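Search this site
Search

Open house in Wuvmont, or how I spent a June morning looking at fruit on a bed

I'd been meaning to go to the Wuvmont open house for ages, and this June I finally got myself on the early train from Ditmont. It takes 40 minutes if you get the express, and I did not get the express. So by the time I'd walked up from the station I'd missed the welcome coffee and most of the pastries, and I was handed a paper map by a very cheerful woman who told me to start on the top floor and work my way down, "before the stairs get silly."

Good advice, because the stairs did get silly later on.

If you don't know the Gerkari building, it used to be a boarding house, and the upstairs rooms still feel like it. Low ceilings, deep windowsills, floors that creak the second you put a foot down. They've kept the rooms set up as rooms, so you wander from a kitchen to a study to a bedroom, and in each one there's an everyday chore going on that you can stand and watch for as long as you like. I'm a sucker for that kind of thing. I can watch other people put stuff away all day long (my own stuff, less so).

My favorite was the bedroom, room 38, right at the end of the hall. The job was sorting and clearing up fruit and vegetables, and it was all being done on the bed! A big bed too, with one of those quilted white duvets that never lie flat however much you tug at the corners. There was a crinkly sheet of see-through pink plastic spread over it, and the produce on top: oranges, a few little red and purple fruits, a carrot in an oval dish with an orange rim. I want that dish. I asked where it came from and got a shrug.

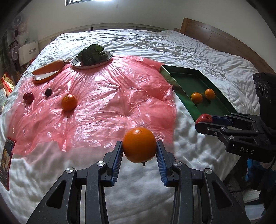
I stayed in there far longer than I'd planned. Davoud Rashti was looking after the room that morning, and he was great company, happy to chat with anybody who stuck their head in. I asked him why a bed and not a table, and he said a table is too easy. A soft surface with folds in it means small things roll into the dips and you have to go in after them. I thought about every grape I've ever lost down the side of a couch and had to agree with him. He also told me the carrot is the one all the kids ask about. They want to know if they can eat it — they can't.

After that I did the kitchen, which was packed and very warm, and I only lasted a few minutes. The study was quieter, with a lovely old desk and a view over the rooftops. I'll be honest, I mostly sat on the windowsill in there and rested my feet.

Lunch was down in the yard, where the Gál bakery had a stall. I had the cheese pie and then went back for the plum cake — go early for that one, they had 4 slices left when I got to the front and the man behind me was not pleased with my order. There's shade along the back wall if you don't mind sitting on an upturned crate.

Entry is free and you don't need to book. The top floor is stairs only, so check with them first if that's a problem for you. They'll let you leave a bag by the front desk, and I'd do it, since the hallway upstairs is narrow. Get the train before the one you think you need.

I'm already hoping they run the bedroom again next year. Davoud says he's pushing for peas.

824 views · 38 shares · 4 comments

Contact | All text and photos copyright of the author | Back to top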